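The Altov Hush Collar, after 30 days and 4 chewed straps

My beagle mix has opinions about the mail carrier, the trash truck, leaves, and a plastic bag that got stuck in the neighbor's maple in March and is still up there. He shares these opinions at full volume. So when the Altov Hush came up for review I put my hand in the air before anyone else had finished reading the email.

The Hush is a vibrating bark collar. It doesn't shock and it doesn't spray lemon up anyone's nose. When the dog barks it buzzes against his throat, and if he keeps going it buzzes harder, up through seven levels. The idea is that he finds this puzzling and stops to think it over. My dog has never stopped to think anything over, but I was willing to be surprised.

Setup took most of an evening. You charge the collar, then you hold the one button until it beeps twice, and if you hold it too long it beeps three times and goes back to the beginning. I went back to the beginning a lot. The manual is a folded sheet with type so small that I ended up reading it with my phone's flashlight and one eye shut. 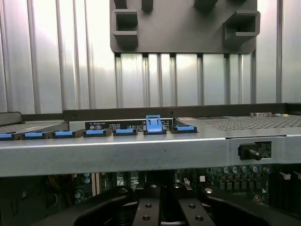 Issue 31

On the first morning it worked beautifully. The trash truck came, he barked once, the collar buzzed, and he looked behind him to see who had done it. Then he went and lay under the table. I told several people that I had a quiet dog now.

By the end of the week he had worked out that the collar only cares about barking. Howling sets it off maybe one time in five. A sort of low yodel, which he had never made before and now makes daily, doesn't set it off at all. I've paid $200 for a voice coach.

The strap is the weak spot. It's soft, it's comfortable, and it apparently tastes wonderful. He can't reach it while he's wearing it, but leave it on the couch to charge and you'll come back to a damp string. Altov sells replacements singly, and shipping costs more than the strap does.

Battery life is good – nine days between charges with my dog, so a normal one should get you close to two weeks. It survived the creek and the sprinkler. The size adjustment goes small enough for a terrier, but I wouldn't put it on anything tiny, as the buzzer box is the size of a matchbox and weighs more than it looks.

I also tried the older Verix collar on him for comparison. It's cheaper and the strap is tougher, but it goes off when he shakes his ears, and he shakes his ears whenever it goes off. You can see where that led.

Three out of five. It would be four with a better strap. If your dog is a plain barker with no musical ambitions, add half a point and buy two spares up front.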